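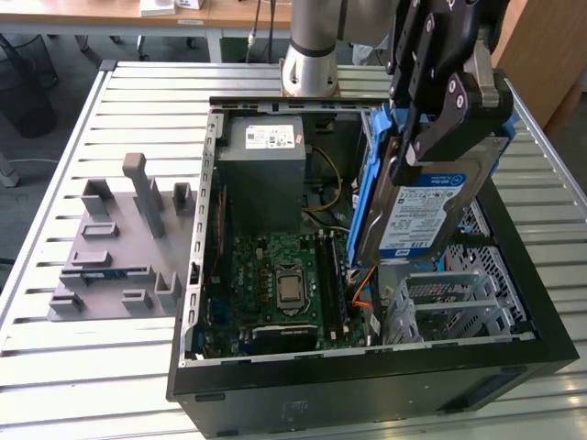

Pluvolitz Backup Dock, two-bay model

I bought this dock in June to put a pile of old hard drives to use. I had four of them left over from desktops I no longer run, all full size, and I wanted one place to keep family photos and tax records that wasn't a subscription.

The dock costs $106 without drives. In the box you get the dock, a power brick, a USB cable and a folded sheet of instructions in very small type. The cable is short. If your computer sits on the floor, plan on buying a longer one.

Setup took 17 minutes, and most of that was formatting. You push a drive straight down into the slot until it clicks, and no screws are needed. Smaller laptop drives fit too, though they wobble a little. The rear switch chooses between using the two drives separately and copying one onto the other. Check the switch before you turn the power on. Copy mode erases the second drive, and the only warning is one line on the back of the sheet.

Speed is fine for backups. A folder of photos, 40 GB in all, copied over while I made dinner. I wouldn't edit video from it, but old drives are slow to begin with and I can't blame the dock for that.

Noise is the main complaint. There is no fan, so what you hear is the drives themselves, and the plastic shell passes the hum right into the desk. I put a folded dish towel under it and that helped. The blue light on the front is also too bright for a bedroom – I covered mine with tape.

The included program, Simon, is worth skipping. It wants an account, and it put an icon on my desktop every time it updated. The backup tool that came with my computer does the same job.

I owned a Cliltel dock before this one. It was cheaper, and it dropped its connection whenever the computer went to sleep. The Pluvolitz has done that once in 3 months, and turning it off and on brought it back.

Pros: easy to load, steady connection, takes both drive sizes
Cons: short cable, bright light, poor software, copy switch easy to bump

Rating: 4 out of 5. I would buy it again at this price.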